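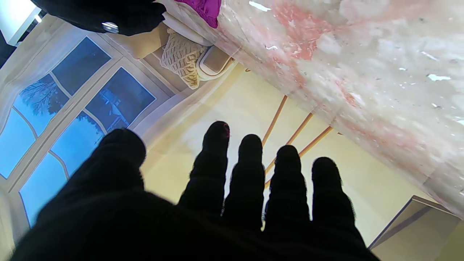 Figure 4. Robot hand in its black knit glove at one of the room sets, from the wrist camera. Cushions, a curtain and the window are visible behind the fingers.

4.3 Changes in the set room

The second site, Sallia, prepares furnished room sets for catalog work. The robot hand was installed in the set room to place and remove soft goods, mainly cushions, throws and small trays. Before the installation each set was dressed by a team of two, one placing items and the other checking them against the layout sheet. At the end of the study period the robot did most of the placing, and one person per set did the checking.

The hand wears a knit glove during all work on the sets (Figure 4). The glove was requested by the set dressers in the first month, when they found that the bare finger joints pulled threads on coarse fabrics. It brought a task of its own. Gloves pick up marks on the fingertips, as can be seen on the tallest finger in Figure 4, and a marked glove may leave color on a pale cushion. The dressers now look over the glove before each set and change it when they think it necessary. This check was missing from the job description drawn up by the integrator, Dosevum, and it was never given time in the shift plan. Several of those interviewed brought it up before we asked.

Over the study period the system logged 3,510 placements. Of these, 91 percent were accepted by the person checking without any correction by hand. The remaining placements were mostly minor: a cushion turned the wrong way, or a curtain fold disturbed by the wrist on the way out. Corrections of this kind take a few seconds, but they come at irregular times, and the dressers said they could not start other work while a set was in progress. One described the shift as "standing ready." Another, who had done placing for many years, said she missed deciding how a knit cushion should sit - the robot follows the sheet, and she used to change the sheet.

Lifting and reaching went down. Dressers had often worked bent over the sets with one arm out, and complaints about shoulders and lower backs were common in the first round of interviews. They were rare in the second. All of the dressers named this as an improvement, including those who were otherwise critical of the change.

Pay grades were left as they were. The dressers argued that checking the robot, changing gloves and restarting the program after a stop amounted to new skills and should be graded that way. Management held that the work had become lighter. The question was still open when we ended our visits in March.

Compared with the first site, Lesolow, where the robot was fenced off and staff had little contact with it, the people at Sallia work close to the hand all day and talk about it in more detail. They also know more of its faults. We return to this difference in Section 5.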